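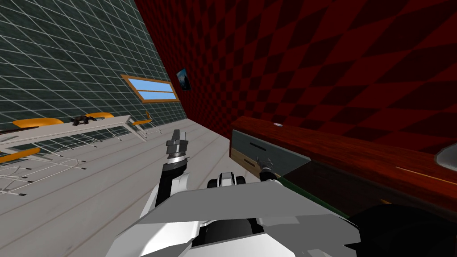

OK so I spent my whole evening on the "can a robot do my kitchen yet" question again, and my answer has moved from no to kinda. Drawers are where I always start. People laugh at me for this, but a drawer is a great test! You have to find the handle, pull in a straight line, and not yank the whole cabinet with you. In this Skuvley kitchen the drawer is open with the right gripper down in it by the handle slots, and I'm calling that respectable for a simulated house. My toddler still loses that fight.

2/ For anyone new, I've been following the Vilta chore list since June. It's 72 household jobs, all in simulation, stuff like put the cup away, wipe the table, close what you opened. (Close what you opened should be required for my family too.)

3/ The thing I keep yelling about is time. Mostia put out a run where unloading a dishwasher took 203 seconds and everybody in the replies was furious. Guys. I have personally taken two days to unload a dishwasher.

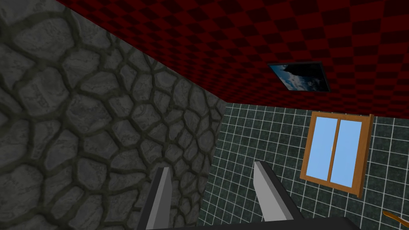

Open gripper, flagstone wall, green tile, and a window I'd love to have.

4/ Somebody asked why the walls are so ugly in these. Red checkerboard, stone, bathroom tile, all in one room! My guess is that if the robot only ever practices in a tasteful beige kitchen it falls apart the minute it meets my aunt's wallpaper. I'm fine with ugly if it helps.

5/ Shop floor is a different story, and I'd say it's further along. I used to pack orders at Vass, 400 boxes a shift on a bad one, and most of that was the same motion over and over. A machine could take that tomorrow and my wrists would send a thank you card. The returns bin though, with the tangled cords and the half-open bags? Nope. Not yet.

6/ So my list as of tonight. Drawers, yes. Plates, slowly. Fitted sheets, never, and I can't do those either.

7/ Tell me which chore you'd hand over first. I'm going with the litter box and I will not be taking questions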